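4.2 Gripper comparison on bagged garments

Rigid objects had flattered both of our grippers. In the July trials each of them picked up blocks, cups and markers with such regularity that the results table was no use for choosing between them, so we moved to clothing in clear plastic bags, a class of object that seems to have been designed by somebody who dislikes parallel jaws. The film slides over the fabric, the fabric slides inside the film, and the jaws close with great confidence on a fold containing neither.

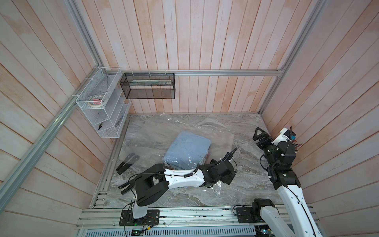 Soft Materials Handling Team, Dirine Laboratory
Section last revised 2019-09-25

The two finger sets under test are the Fistport, a stiff finger with a flat pad, and the Korkemon, a softer finger with a ribbed pad. Each was run on both arms of the cell, under the same Engelhardt controller and with the same closing speed. We did not tune the controller separately for each finger. This was unkind to the Korkemon, which prefers to close slowly, but a per-finger setting would have left us comparing our own patience with the two products.

A trial starts with garments and film on the work surface and ends when the target item has been lifted clear and held for the required time, or when the operator gives up on it. The second condition is written into the protocol in more dignified language. Over the full comparison we logged 2,742 grasp attempts, of which 385 were thrown out for cable faults or a lost wrist connection. We kept the attempts in which a gripper lifted only plastic, since these were the most instructive and by far the most common way to fail.

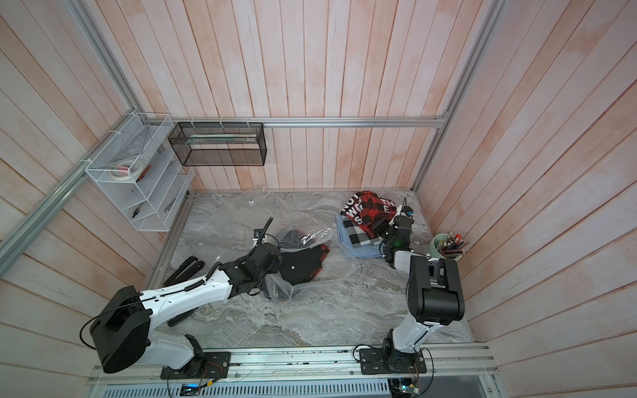 With one arm working alone, the stiff finger did better on film that lay flat and worse on anything bunched, where it tended to push the pile along ahead of it. The soft finger found an edge more often, then lost it during the lift. Reporting a single success rate would hide this, and we have resisted the temptation – mostly because the two single rates came out nearly equal and would have made for a very short paper.

Two-arm trials separated them more clearly. When one gripper pinned the film and the other pulled, the stiff finger was the better anchor and the soft finger the better puller. We ran 300 trials with matched pairs and 258 with one of each, and the mixed pair needed fewer regrasps on every garment type. It also needed two sets of spare parts and two calibration files, one of which we loaded onto the wrong arm for an entire afternoon.
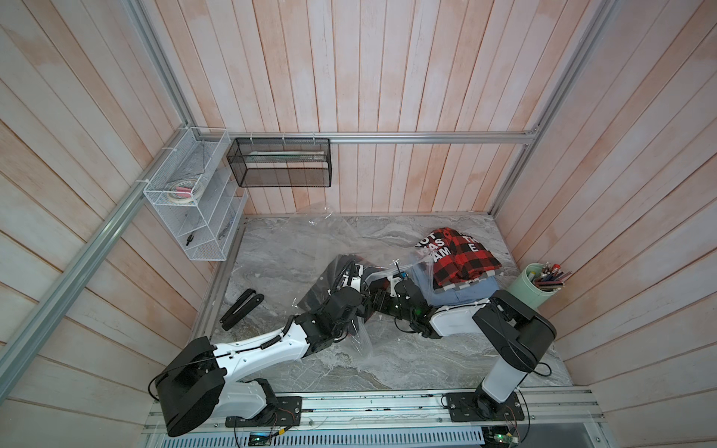
Figure 3. Both grippers engaged with clear plastic near the center of the work surface, with a bagged plaid garment at right.

Most of the remaining failures in the mixed condition came from the approach. The planner aims for the highest point it can find, and on crumpled film the highest point is often a crease with only air under it. Section 4.3 repeats the mixed-pair trials with a lower approach height and a light press before closing.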